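Jirkero 启动夹爪与腕部相机对比测试 以旧台式机拆装为考题

2022年9月30日 供媒体即时发布

Jirkero 今天宣布,夹爪横向对比测试正式开始。参测夹爪3款,Amano 和 Yip 各送一款,另一款是 Jirkero 自家样品。控制器统一用 Nakar,不换。测试对象:台式电脑主机,拆了侧板,平放在铝型材工作台上。

选电脑不是图方便。处理器、内存条、硬盘,大小不一,软硬不一,有的怕压有的怕刮,回收和翻新企业天天碰到的就是这些。过去比夹爪多用方块和圆柱,成绩好看,到了产线对不上号。

机箱旁边放一块灰色3D打印治具板,带凸起的定位块和凹槽,零件有固定位置可放。板子图纸会跟测试报告一起公开,尺寸以报告附件为准。
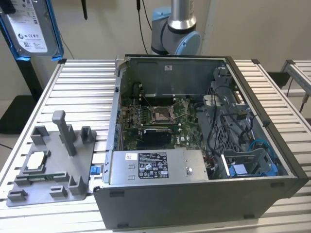
测试怎么做

每款夹爪跑同一套动作,取件、转移、放入治具,再反过来装回去。单款计划超过1000次抓取。记录项目包括定位偏差、夹持力、重试次数,还有操作员介入的时间点。失败的也记,不剔除。

相机分2路。一路固定在工位旁,看全局;一路装在腕部,跟着夹爪走。两路画面的时间戳由 Nakar 控制器统一打,省得事后对时间轴,以前在这上面吃过亏。

腕部相机这一路是本轮重点。夹爪手指会挡视野,挡多少、挡在哪,各家差别很大,直接影响最后一段对位。安装支架的角度先锁死,第一轮跑完在再看要不要调。

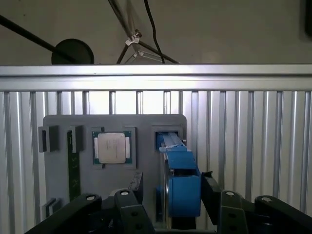
腕部相机视角:处理器位于治具方形凹槽内,下方为黑色夹爪手指。

预跑情况

九月的预跑只用了自家样品,共记录401次抓取,主要用来查流程漏洞,数据不计入正式对比。改了两处:内存条槽位的导向加长,硬盘接近路径改成从侧面进。线缆仍然麻烦,机箱里黑色线束和蓝色 SATA 线都可能勾到手指,目前没有好办法,先靠路径绕开。

测试组还提醒,本轮结果只对这一类机箱有效,换机型要重新标定,请勿直接套用到其他产品上。引用数据时请注明夹爪固件板本。

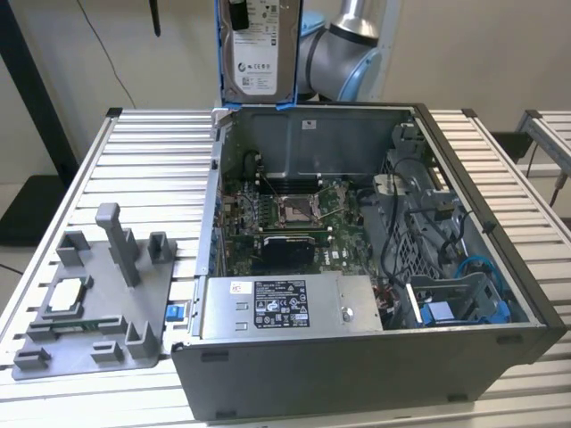
后续安排

正式报告定于明年3月发布,含原始记录、治具图纸和控制器参数。Amano 与 Yip 会在发布前各自核对本方数据,可以附书面意见,但不改数。下一轮拟加入吸盘类末端,名单未定。

需要现场参观或索取资料的媒体,请联系 Jirkero 媒体事务部。参观须提前登记,工位旁不得使用闪光灯。

(完)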